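3.2 排练、服装与“谁来洗盘子”

先交代一下,我当初去弗鲁卡特代尔(Flurkatdale),压根没打算研究厨房。我的计划是写狂欢节游行队伍的服装传承,访谈提纲五页纸,全是亮片、羽毛和鼓点。结果头一个晚上就被拉去排练场后面切洋葱,一切切到半夜,提纲一页也没翻开(后来它被我拿去垫锅了)。所以这一节写得有点散,请读者多包涵。

弗鲁卡特代尔的冬末节每年二月办,主要由两支队伍撑着:格雷诺队(Greno)和帕纳约图队(Panagiotou)。我跟的是格雷诺队,登记在册的队员230人,真正每晚来排练的要少得多,但来吃饭的可一个不少!队里的老人把这顿饭叫“后场饭”,从第一次排练吃到游行当晚。已有的节庆研究谈共食,大多谈的是节日当天的大宴,我自己以前也这么写。可在格雷诺队待久了,我越来越觉得,真正把人拴在一起的是排练期间那些很普通的晚饭:豆子汤、面包、剩的炖菜,谁先到谁先盛。

瓦西利基·斯法基亚纳基斯(Vasiliki Sfakianakis)管了很多年的服装,也管了很多年的后场饭。我问她这两件事哪件更累,她想都没想:“衣服缝坏了可以拆,饭晚了人就走了。”她的账本我有幸翻过,布料和土豆记在同一页上,中间连条线都没画。我一开始想把两类开支分开统计,折腾了两个下午,放弃了。有一笔50块的支出,旁边只写着“金色”,她自己也想不起来是金线还是金黄色的玉米面。

这种混在一起的记法,我觉得很值得当回事。按照通常的分类,缝制服装属于“节庆生产”,做饭洗碗属于“后勤”,前者进博物馆,后者进不了。可在队员嘴里没有这个区别。问一个人“今年给队里做了什么”,得到的回答往往是一串:缝了两条袖子,扛过鼓,洗了三个晚上的盘子。洗盘子跟缝袖子是并排说出来的,语气也一样。年轻队员入队的第一年通常不能碰头饰,但可以洗盘子,而且洗得好不好,大家都看在眼里,第二年分角色的时候会有人提起来。

我在场的那一季,排练笔记加起来有356条,其中提到厨房的多得让我自己都吃惊。下面摘一条,文字只改了错别字,地名和时间照我笔记本上的写法保留。
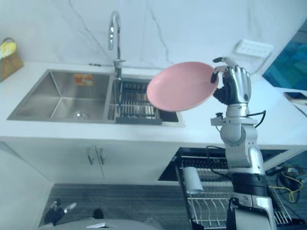 弗鲁卡特代尔,二月

图4 水槽右侧略靠前、台面前缘上方的一只粉色圆盘,右边缘由机械手的指尖夹住。

晚上九点多,鼓还在前面敲,后面已经开始收桌子。两个新队员为了谁洗谁擦争了半天,最后是用头饰上掉下来的一根羽毛抽签定的。抽到洗的那个一边洗一边哼帕纳约图队的歌(!),被瓦西利基听见,罚他明晚也洗。他居然挺高兴。

这条笔记我反复读过很多遍。哼对手的歌在游行当天是很严重的事,在水槽边却只换来多洗一晚盘子,大家还笑。后场的规矩明显松一些,也正因为松,新人敢在这里试探边界,老人也愿意在这里教。我后来去宁多拉(Nindora)做短期对照调查,那边的队伍排练完各回各家,没有后场饭,新队员学歌学得并不慢,可说起“队里的事”时话就少得多。当然,一季的材料撑不起太大的结论,两地的队伍规模也不一样,这一点我在第五节还会再谈。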